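Hosiery drying and sorting: frequently asked questions
Filed under: Laundry room > Socks and small items

Which hanger should I use for socks?
A round hanger with pegs suits most households. The Brallen has 20 pegs, enough for ten pairs if each sock has its own peg. Flat rails dry no faster and take up more of the wall.

Which end goes in the peg?
The cuff for thick socks, the toe for thin ones. Peg marks show less on a ribbed cuff, but fine elastic can stretch under the weight of a wet foot. If in doubt, follow the care label.

How do I pair socks that look alike?
Sort by cuff first, then by length, then by foot colour. Plain black socks are best marked inside the cuff with a stitch of coloured thread.

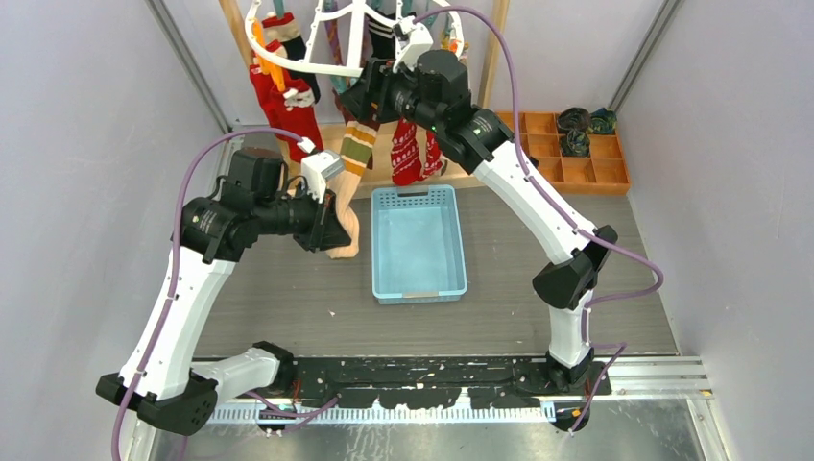 Striped socks are the easiest to match, provided you compare the right section. Many designs carry the pattern on one part only. A long sock with bands of mustard, green, white and brownish red at the upper part may be plain peach-beige lower down, and if it is folded with the plain part outwards it will be taken for an ordinary beige one. Keep the bands visible until both socks are together – then fold.

How long should socks stay on the hanger?
Until the toe seam is dry to the touch. Wool blends need longer than cotton. Do not judge by the cuff.

Can the hanger go over a radiator?
Leave a gap of 100 cm. Closer than that, the pegs become brittle and elastic fibres lose stretch.

What should I do with single socks?
Keep them in a separate tray for 3 washes. After that, use them as dusters. Sibel Gökçe's sorting chart, available from the Ostport shop, has a column for singles.

Are replacement pegs available?
Yes, in packs of 2. Potgieter pegs also fit the Brallen, but not the older Liviria rim.

Page maintained by Canan Yüksel | Contact us | © Liviria Home Care | Back to top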